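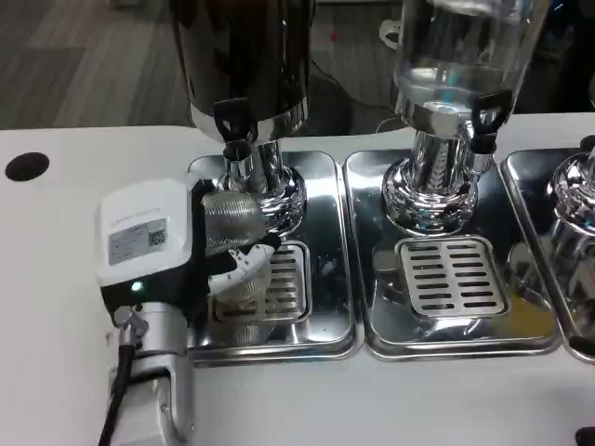 Greifer unter dem Auslauf des linken Spenders, Ansteuerung über den Datenhandschuh Linell

Datenhandschuh Linell mit Aufnahmesoftware Ondance im Test

Der Hersteller Plakidau verkauft den Linell als Eingabegerät für die Fernsteuerung mehrgliedriger Roboterhände. Zum Lieferumfang gehören ein rechter und ein linker Handschuh, zwei Tracker für die Handgelenke, eine Basisstation, ein Fußschalter und eine Lizenz der Aufnahmesoftware Ondance. Getestet wurde an einer Getränketheke mit Zapfspendern. Aufgabe: Becher unter den Auslauf stellen, Hebel betätigen, Becher wieder wegnehmen. Bedient hat überwiegend Celeste Cisternas, die bei Echeverría Demonstrationen für das Imitationslernen aufnimmt und bisher mit VR-Controllern gearbeitet hat.

Inbetriebnahme

Die Basisstation wird per USB-C versorgt und hängt am selben Rechner wie die Robotersteuerung. Treiber liegen nur für Linux vor. Die Kalibrierung verlangt 16 Handstellungen je Handschuh und muss nach jedem Ausziehen wiederholt werden. Ein gespeichertes Profil lässt sich zwar laden, der Daumen stand danach in unseren Versuchen aber sichtbar falsch. Wer sich die Station mit anderen teilt, kalibriert also mehrmals am Tag.

Die Zuordnung der menschlichen Finger zu den Roboterfingern (Retargeting) erfolgt über eine Konfigurationsdatei. Für verbreitete Hände liegen Vorlagen bei, alle anderen müssen als URDF eingelesen werden. Die Dokumentation dazu ist knapp und an zwei Stellen veraltet: Der Parameter für die Daumenopposition heißt in der aktuellen Version anders als im Handbuch.

Steuerverhalten

Grobe Bewegungen folgen sauber. Die Verzögerung stört beim Anfahren nicht, beim Loslassen leichter Gegenstände ist sie spürbar. Schwieriger ist die Arbeit dicht unter dem Auslauf. Dort ist wenig Platz, und polierte Sockel und Schalen liefern der Bedienperson im Kamerabild viele Spiegelungen, an denen sich Abstände schlecht schätzen lassen. Mit dem Skalierungsfaktor 3 (drei Zentimeter Handbewegung ergeben einen Zentimeter am Roboter) wird das beherrschbar. Umschalten geht über den Fußschalter, ohne dass der Arm springt. Das ist gut gelöst.

Eine Kraftrückmeldung gibt es nicht, lediglich Vibration an den Fingerkuppen. Sie meldet Kontakt, aber keine Griffkraft. Bei einem starren Becher genügt das. Bei dünnwandigen Kunststoffbechern haben wir die Kraftbegrenzung in der Handsteuerung fest eingestellt und dem Handschuh diese Entscheidung entzogen.

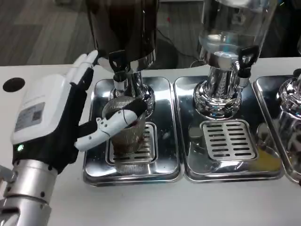 Metallbecher zwischen Daumen und Handfläche, Stand auf dem Rost der linken Schale

Die Daumenführung ist der Bereich, in dem sich der Linell von Controllern am deutlichsten absetzt. Mit dem Controller lässt sich eine Hand öffnen und schließen, dazwischen liegen ein paar vorbelegte Griffe. Mit dem Handschuh kann der Daumen um den Becher geführt und erst dann angelegt werden. In den Daten ergibt das glattere Gelenkverläufe mit weniger Korrekturen kurz vor dem Kontakt.

Aufnahme mit Ondance

Ondance schreibt Gelenkwinkel, Sollwerte und Kamerabilder mit gemeinsamem Zeitstempel. Start und Stopp liegen auf dem Fußschalter, ein doppelter Tritt verwirft den laufenden Durchgang. Insgesamt haben wir 327 Durchgänge aufgezeichnet. 3 davon waren unbrauchbar, weil die Software einen Kamerastrom verloren und trotzdem weitergeschrieben hat. Eine Warnung erschien erst beim Export. Wer viel aufnimmt, sollte ein eigenes Prüfskript über die Dateien laufen lassen.

Der Export in gängige Trainingsformate funktioniert. Umbenennen und Verschlagworten geht nur einzeln, eine Stapelfunktion fehlt. Die Wiedergabe am realen Roboter ist möglich und eignet sich zur Kontrolle, ob das Retargeting stimmt. Vorher die Geschwindigkeit reduzieren, voreingestellt ist der volle Wert.

Tragekomfort

Größe M passt mittleren Händen, für kleine Hände sitzen die Sensoren am Ringfinger zu weit vorn. Das Gewebe ist nicht waschbar, Wechselinnenhandschuhe kosten extra. Cisternas hat nach einer Stunde regelmäßig pausiert, mit dem Controller tat sie das später.

Bewertung

Plus: feine Daumenführung, sauberes Umschalten der Skalierung, brauchbarer Fußschalter.
Minus: Kalibrierung nach jedem Ausziehen, keine Kraftrückmeldung, später Hinweis auf verlorene Kameradaten, lückenhaftes Handbuch.

Für einfache Parallelgreifer ist der Linell überdimensioniert, dort reicht ein Controller. Für mehrfingrige Hände und Aufgaben mit seitlichem Griff auf engem Raum ist er die bessere Wahl, sofern jemand im Team die Konfigurationsdatei pflegt. Ein Update für Ondance hat Plakidau für Februar angekündigt, den Aufnahmeteil testen wir dann erneut.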